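3.2 Colour terms and sorting in the home

The Cesley survey gathered 3,918 replies from households in Bornden, of which 134 were followed up by interview. Parents were asked which colour words their children used at meals, at play and while tidying away. Tahiri and English were recorded separately, as most families used both. Children who heard both languages daily named fewer colours in each, but their combined total was close to that of the other group (see Benjelloun and Saxena). Replies that gave only one word were left out. Two interviewers coded each transcript, and differences were settled by a third reader. Figure 2 shows small coloured blocks on a pale wooden board. 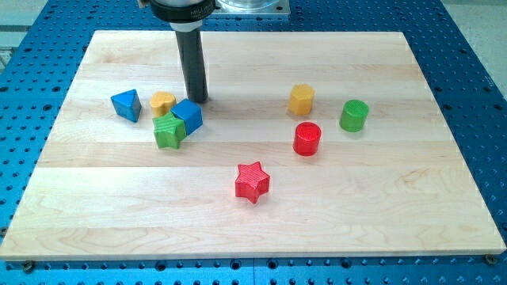

Figure 2. Coloured blocks on a wooden board.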